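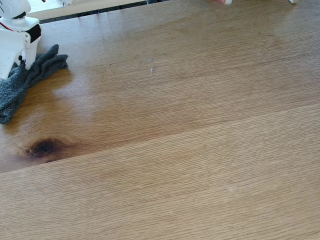 How often does an oak table need oil? Mine gets it two times a year, in September and again when the heating goes off in spring.

3 min read

I bought the table secondhand in Grovondale, after we moved from the apartment in Indale where there was no space to eat except the sofa. The seller wanted 359 for it and did not want to discuss the price. I paid. It is the most expensive thing in our kitchen, if I do not count the fridge.

The top is made of boards, and between them there is a long straight seam. One side of the seam is more amber and the other is lighter, almost beige. I tried to make them the same color in the first year. I sanded with 80 paper, which was too rough, and I had to repair my own repair during many evenings. Now I leave the colors alone.

Search this blog Type and press enter

My routine is simple. I wipe the wood with a damp cloth, always along the grain, and wait until the next morning. Then I put on a thin layer of oil from Ukness — the clear one, not the one with white pigment — and after 10 minutes I take away everything that the wood did not drink. For this I like old socks and pieces of knitted things better than paper towels. A soft one can leave fuzz, so I wash it first and shake it outside.

The darker side shows smudges very quickly, especially when the lamp is on. I used to clean them each time I passed with my coffee. My neighbors from the Grímsdóttir bakery have a table that was never oiled in 18 years, and people eat there with great pleasure, so I try to be more relaxed.

Next month I want to do the chairs, if the weather allows me to keep the window open.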